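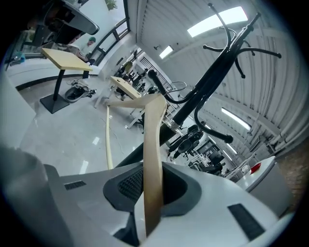 The black coat stand, top half, with the pale bent strip in front of it. Silver collar on the pole just above the bend.

November 24, 2019

Furniture day, by popular demand, the popular demand being mine. The coat stand has been leaning since we moved the benches and I have been walking past it saying "someone should look at that" for long enough to work out who someone is.

Wobble first. With a coat on every hook the thing sways like a ferry. With one coat it leans towards the coat and stays there, which I find more annoying than the swaying. Aldana said it was the floor. Otakar said it was the coats. I put the long level against the pole in two directions and got two different answers, then turned the level end for end and got two more, so the first job of the day was finding the other level.

Other level was in the drawer marked TAPS. It reads the same both ways round. The bad one now has a strip of masking tape on it with NO written on it. Please do not peel this off and put it back in the rack. Jannik, I am looking at you in writing.

Result with the good level: floor is fine where the stand is. Pole is out of plumb, and most of it is above the collar. So there are two sections and the joint between them isn't pulled up tight. You can feel it if you hold the lower section still and push a hook sideways. Small click, then a small click back.

Took the coats off and piled them on a table. (Whoever has the grey one with a full set of hex keys in the pocket, we have been looking for those. They are back on the wall.) Laid the stand down on two blankets and undid the joint. It was finger tight. I assume it was put together by somebody who meant to come back with a tool, and I have a horrible feeling it was me, because I remember the box.

Thread is in decent shape. A bit of black paint in the first turn, cleaned out with a brass brush. Wound a little plumber's tape on, did it up with a strap wrench over a rag. Went gently near the collar as it's silver and the rest of the stand is glossy black, and both show scratches. No new scratches. One old one, which I would like noted as old.

Load test, such as it is. Hung the lead shot bags on one hook only, the worst case, starting light and working up:

light bag: no lean I can see
two bags: leans a hair, comes back when unloaded
three bags: base lifts on the far side, stopped

So the joint holds and what's left is the base, which is just not very heavy for how far those arms reach. The long ones are a lovely shape and a terrible lever. Nobody hangs a winter coat on the inside hook when there's one sticking out at elbow height, myself included. Options:

1. Steel plate under the base. Voltden had an offcut of the right sort last time I was over there, and they owe us for the drill stand.
2. Sandbag draped round the foot. Works tonight, looks like flood season.
3. Wall hooks, as Viorica has been suggesting for as long as she's worked here. Sensible, permanent, involves drilling the white wall, involves a conversation with the landlord. No.

Going with 1, doing 2 in the meantime. Put felt under the plate when it comes or it will take the floor with it.

Hook tips. The rounded ends are good, keep them. Ott wanted to swap the lot for plain pegs on the grounds of speed. I pointed out that the balls are what stops the hooks going through the lining at the collar, and he pointed out that he owns one jacket and it has no lining. We left it there. Checked every tip by hand for looseness. One on the outer arms turned, so a drop of threadlocker and it's spending the night undisturbed. If you read this before tomorrow lunch, hang your coat on something else.

Now the bent piece. I had to shift things to get at the stand and that brought up the usual question of where the bentwood lives. I am fond of it. It's a good clean bend, flat strip, pale, comes up and folds over into something like an upside-down V, and I have never seen anyone pick it up without giving it a little squeeze to see if it springs. Stop squeezing it. Everyone's thumbs are filthy and a light wood shows the lot. Wiped it down with a barely damp cloth, with the grain, dried it straight off. Most of the marks went. The one near the fold didn't and I wasn't going to start sanding on a whim at four in the afternoon.

Notes on it for whoever does:

no water left sitting on the bend
220 or finer if anything, by hand, along the strip
don't clamp across the fold, use the straight part
not near the heater in December, please, I know it is tempting as a drying spot for gloves

Same goes for the thin rod. It gets borrowed for fishing things out from behind the benches, and one of these days it'll come back as two thin rods. There is dowel in the rack for that. Otakar has promised to cut a length and paint the end red so it's clear which one is allowed to get dusty.

Light. Worked most of this with the ceiling panels on and they're fine for general pottering, but the gloss black on the pole throws them straight back at you. For finding scratches, turn the big ones off and use the torch from low down along the pole. Saved me a lot of squinting once I'd thought of it, which was after I'd done most of the squinting.

Asked Cotamen by email whether they sell a heavier foot to suit. They sent a very friendly reply about umbrella stands. Tried again with a sketch. Will paste in whatever comes back.

Stood it up again late in the day, coats back on, heavier ones shared out round the pole. Plumb with the good level in both directions. Aldana gave it a shove on the way past, out of what she called scientific interest, and it stayed up. She then hung her bag on the hook with the threadlocker on it. Moved the bag.

To do:

collect plate from Voltden, bring gloves, the edges are sharp
felt, the thick stuff, check the bottom shelf before buying more
retest with three bags once the plate is on
landlord re wall hooks (Viorica to ask, she's keen and I'm not)
bin the level marked NO, or find out why we're keeping it
blankets need a wash, one smells of two-stroke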